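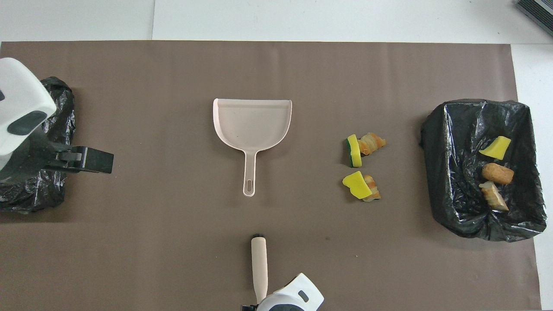 Sweeping up in the shop, quick notes

Big stuff by hand first. Offcuts, screws, zip ties. Then broom.

Damp the floor a little before sweeping fine sawdust. Spray bottle, 2 or 3 squirts, not a puddle. Keeps it out of the air.

Dustpan lip worn or wavy? Sand it flat, 120 grit on a block. Still leaves a line of dust, wipe the lip with a damp rag and go again.

Hang brooms, dont stand them on the bristles. Bent bristles never come back. I got a rail from Bavstead, 8 hooks, fine so far.

Trash bags: tuck spares in the bottom of the can, under the one in use. Broken glass gets wrapped in newspaper first and taped.

Oily finish rags do NOT go in the bag. Lay flat outside till stiff. They can catch fire in a heap, poeple lose garages that way.

Shop vac filter, tap it out every time. Outside. Mine was packed solid by January.

More on filters when I get to it.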